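Bead loom questions I get asked a lot

Tayla Hollis, last updated 2024-07-26

I started this page when my inbox got silly after the July workshop. If your question isn't covered, send me a note and I'll add it when I get a minute (usually with a cup of tea going cold beside me).

What loom should a beginner buy?
I learned on a Wornik, the small one, and I still pull it out for bracelets. It's light and it fits in a tote bag. The Trundeck is heavier and holds its tension better, so if you already know you want to make wide bands, go for that one and skip the upgrade later.

How many warp threads do I need?
One more than the number of beads across. For a band 15 beads wide you'd string 16 warps. I like to double the two outside ones too, because those cop all the wear.

My edges are wavy! What am I doing wrong?
Probably pulling the weft too hard on some rows and too soft on others. Give each row the same gentle tug and then leave it alone. Mixed bead sizes will do it as well, so cull the fat ones and the skinny ones before you start. I keep my rejects in a jam jar for fringe.

How many beads are in your grey and plum cuff?
The centre panel is 1,215 beads, 15 across and 81 rows long. My first go at it came out at 1,217 on paper and I spent a whole evening hunting for the two extras, which were a smudge on my chart. Grr.

Can I use ordinary sewing thread?
You can, but I wouldn't for anything you plan to wear. It frays against the glass. I use a nylon beading thread in a colour close to the beads and run a bit of wax along it first.

Do you sell your patterns?
Some of them! The Cortés band and the Gurkus diamond are both up in the shop. Lerato Dlamini drew the chart for the Gurkus and it's much tidier than anything I'd manage. It runs to 53 rows per repeat, so print it large.
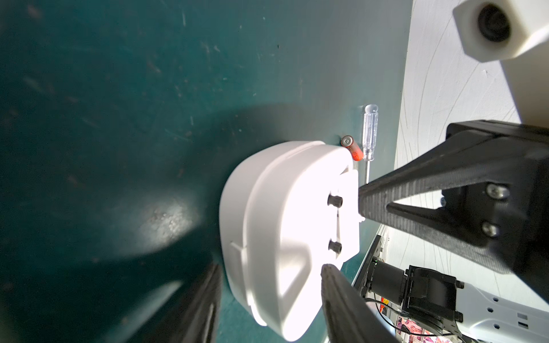 How do I finish the ends so they don't unravel?
Weave a short strip of plain thread past the last row of beads, knot the warps in pairs, then fold the strip under and stitch it to a leather or felt backing. Weave any leftover tails back through four or five rows before you trim them.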